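A day out at the Platberg data centre open day

I'd been meaning to see the inside of a trials unit for years, and when Platberg put out a call for visitors in January I signed up before I'd even looked at the trains. Two changes and a bus, as it happens. The bus drops you at the wrong end of the business park, so allow an extra 15 minutes if you ever go!

For those who haven't come across them, Platberg runs the statistics and data side of clinical trials for other people. They don't see patients. What they do see is forms, thousands of them, plus the lab results that come in overnight, and they have to turn all that into something a safety board can read.

We were 30 visitors, split into two groups. Mine began in the randomisation room, which I'd pictured as something grand and turned out to be a desk, two screens and a phone. The demo was great fun though. We each played a hospital in a made-up asthma trial and rang in to get our patients allocated, and of course my hospital got four on placebo in a row and I sulked a bit. The statistician running it said every site complains about that sooner or later (she also showed us why small blocks are a bad idea if the staff can guess what's coming next, and I've been boring people with it ever since).

Then a talk on Prulon, a trial in knee pain that finished with 1,238 people in it. The bit I liked was how they'd handled the missing visits. 126 people had skipped the final questionnaire, and the team had written down what they'd do about that before anybody looked at the results. The speaker put the plan up next to the final tables so we could check one against the other, and I wish more talks did that.

Lunch was sandwiches, nice ones, and I got chatting to a couple of people from Cordier who make the electronic diaries patients fill in at home. They had strong views on reminder messages. Too many and people switch them off, too few and you get a week of entries typed in at once on a Sunday-night sort of mood - I'd never thought about what that does to the data.
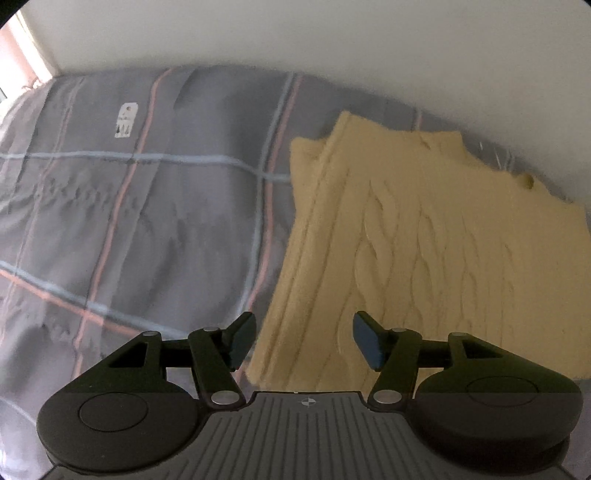 The afternoon was interim analyses, and this was where I had to concentrate. Paltel, the software they use for it, lets you set the stopping rules and then run pretend trials to see how often you'd stop early by mistake. We had a go ourselves. I set mine far too generously and my useless drug was declared a triumph twice in the first few tries, which got a laugh. Tighten the early looks and it behaves much better, but then you're waiting longer for good news if the drug does work. I'd read that in books and never really felt it until I was the one moving the slider.

My only grumble is that the question session was squeezed at the end. I wanted to ask who decides what the safety board gets to see, and whether the sponsor ever leans on them, and we ran out of time. There was an email address on the handout so I've sent it in. The handout also lists the next visit, which covers data cleaning, and places are free but you do have to book.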